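I've been promising a post about looking after the arm since February, and Rajkumari has now asked me twice whether I've written it, so I've made a large pot of tea and here we go.

For anyone new, I spend most of my working week at a small place called Grondska, on the edge of Mulmont, and a good part of that week goes on one robot arm. It picks up plain white blocks, opens and shuts little drawers, and puts things back where they came from. It does this over and over and we save every attempt. The counter stood at 2,637 when I went home last night (I do look, it's like checking the mileage on a car).

Most people who visit want to see it move, which is fair enough, it's lovely to watch! But what I've grown fond of is the fussing about beforehand. I do it with the first cup of the day, before the others come in, and it goes more or less the same way every time.

I start with the cables. I run a hand along the thick one at the base and make sure the connector is properly home, then look at the thin one to see it still has enough slack for the arm to reach all the way over. We lost most of a morning once to a plug that was very nearly in, and I have never quite forgiven it.

Then the tags, the square black and white ones. They're how the cameras know where everything is, so they need to be clean, flat and stuck where we think they're stuck. I go over them with a dry cloth and press down any corner that has started to curl. Bouchra cuts ours out by hand and leaves a good wide white border, and she's right to, as the ones I trimmed too close were a misery to read under the bench lights. The sheet on the table gets squared up as well. It loves to creep. Someone leans over for a pencil, catches it with a sleeve, and the next thing you know the arm is setting blocks down a finger's width from where it ought to.

After that I give it a block to hold for the side view, then go through the wrist views, not always with anything in the grip.
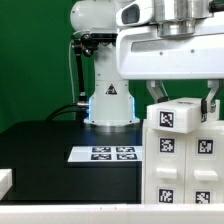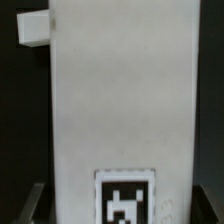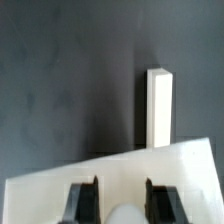
The wrist camera is the one I worry over. It's tiny, it rides along with the hand, and its picture is soft at the best of times, so a thumbprint on the lens can sit there for days before anybody notices. I've got into the habit of saving one still each morning and flicking back through the old ones. There are more than 200 of them in the folder now, and it's surprising how quickly a greasy patch shows itself when you go through them at speed.

White blocks in white surroundings are a trial too, I'll admit. If the light is too strong the faces all wash into one another and you lose the edges. I turned the lamps down bit by bit over a couple of afternoons, and Bouchra moved one of them further back, and between us we got some shadow back down the sides. I wrote the settings on a bit of masking tape and stuck it to the lamp stand, where it has stayed, slightly furry.

Next come the finger pads. I wipe them, then feel for any shiny or hard patches, and if I'm in doubt I change them, both together. I used to swap only the worn one, thinking I was being thrifty, and then wondered why the blocks kept twisting in the grip. Rajkumari keeps the spares in an old Gondutine tin, and the tin was down to its last pair this week, so that's on the shopping list along with more label paper.

Last of all is the dry run, at quarter speed, with my hand near the stop button: lift, across, down, let go, home. I watch the fingers open and listen for anything scratchy. If it all sounds right I bring it up to 100 per cent and go and find the biscuits.

Next time I want to write about the drawers, which stick in damp weather and have been the cause of some quite strong language. Bouchra thinks a little candle wax on the runners might do it. I'm going to try it on the left-hand one first and leave the other alone for a week.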